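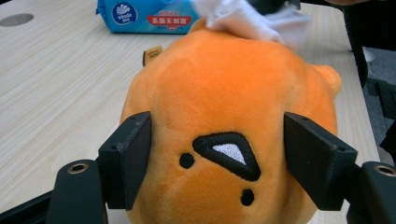 Week 4: When the grip lets go

Module notes, Rajeshwari Bangera

Now for my favourite fault! Soft toys squash, so the fingers can close a long way before they really hold anything. In the Hiltenura trials we logged 1000 grasps and lost 39 – nearly all of them during the lift, and the controller still reported "object held" every time.

The cause was a closing limit set for hard blocks. Finger position alone told us nothing about force.

Before the lab: read the Flanagan fault log, entry 121, and keep hands clear of the fingers until the stop button has been tested.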